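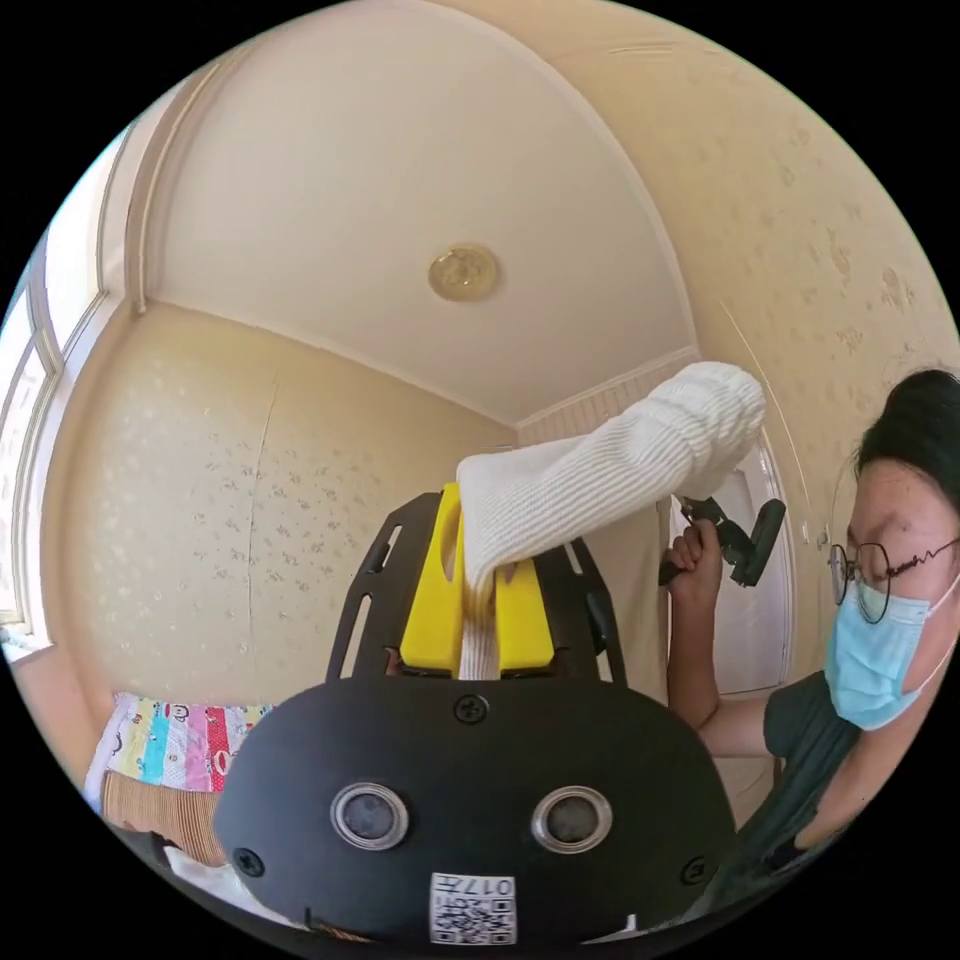
A white ribbed sock held between two grippers.

Utholm regional air link: progress report to the Selden Fund
Period covered: January to March
Prepared by Hervé Marty, project manager

1. Summary
The grant pays for the trial service between Rosatport and Utholm, flown with a nineteen-seat turboprop, and for the repairs needed to keep the Utholm runway open in winter. The service ran for the whole quarter. The runway work is behind and will finish in May. We are not asking for more money at this stage.

2. Flights
We planned 180 single flights and operated 163. Most of the cancellations were down to low cloud at Utholm, where there is still no instrument approach. Three were technical, all on the same aircraft: a faulty propeller de-icing timer that Leblanc, our maintenance contractor, replaced twice before tracing the trouble to a connector behind it. The aircraft has flown normally since.

Passenger numbers reached nearly 2,000. February was weak, as it was last year. The morning flight is well used on the way out and poorly used on the way back, and we would like to move it from 7.10 to 7.45 for the summer timetable. Rosatport has agreed to the later slot. Utholm has not replied yet.

3. Runway and apron
The northern 300 metres have been resurfaced and the edge lights there replaced. The remaining section was held up by frost, then by a late delivery of light fittings — the first batch came with the wrong base plates and went back. Drainage beside the apron is finished apart from one inspection cover.

4. Crew and training
Two first officers completed their line checks. One captain leaves in April and her post has been advertised. Until it is filled we have no spare captain at weekends, so a single case of sickness could cost us a rotation.

5. Spending
Spending on flying is within budget. Fuel was slightly under the forecast, handling charges slightly over. The runway underspend is a matter of timing and will be used next quarter. Invoices from Leblanc for the de-icing work are being queried, as we do not think the second timer should be charged to us.

6. Next quarter
Finish the runway surface and lights.
Confirm the summer timetable with Utholm.
Appoint a captain.
Get a firm price for the survey needed for an instrument approach — the one quote so far was well above what we had set aside.

The next report will be sent in July.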